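Sutter Hall Fit-Out: Progress Report to Puvier
Reporting month: June
Prepared by the Ladulico site office

1. Status

The hall is in use. Lighting, ventilation and power are in service in the main bay. Storage and floor marking are behind plan and carry over to the next period. Spending to date stands at 81 percent of the approved budget line for interior works. No change to the total is requested.

2. Lighting and ceiling

The existing ribbed ceiling panels and the white beams were kept. Cleaning and repainting of the beams was done before the light fixtures went back up, as set out in the revised work plan. The fixtures are fluorescent throughout. Replacement with LED units was priced and deferred; the quote from Kameo is valid through the end of the next period.
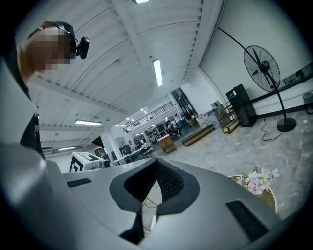 Air movement was the main complaint in the previous period. The hall has no ducted cooling, and opening the roll-up door lets in dust from the yard. Pedestal fans were chosen over wall units because they need no drilling and can be moved as the floor layout changes. Purchase and delivery came to 800, charged to minor equipment. Fans are to be switched off at the end of each shift and the guards wiped down monthly.

3. Floor and storage

Work positions are kept in the open part of the floor. Shared items go along the walls so that the route to the door stays open. This applies to drinking water, bins, the speaker cabinet and small furniture. Two points remain open:

Power cords. Some equipment still runs on cords laid across the floor. Cord covers are on order. Until they arrive, cords should be routed along the wall where length allows.

Shelving. The small rack now in use is a stopgap. Full-height shelving is budgeted at 4000 and will be ordered once the wall layout is approved.

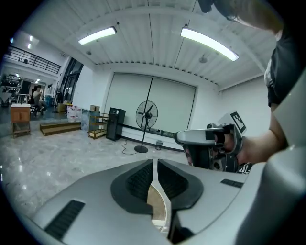 Door wall of the main bay, with pedestal fan, speaker cabinet and water jugs.

4. Next period

Install cord covers. Confirm the shelving layout and place the order. Mark the walkway to the roll-up door. Obtain a decision from Puvier on the Kameo lighting quote before it lapses.

5. Risks

Delivery time for shelving is the only item likely to affect the closing date. A delay of 2 weeks can be absorbed. Anything longer would push the final inspection into the following period, and the retention payment would move with it.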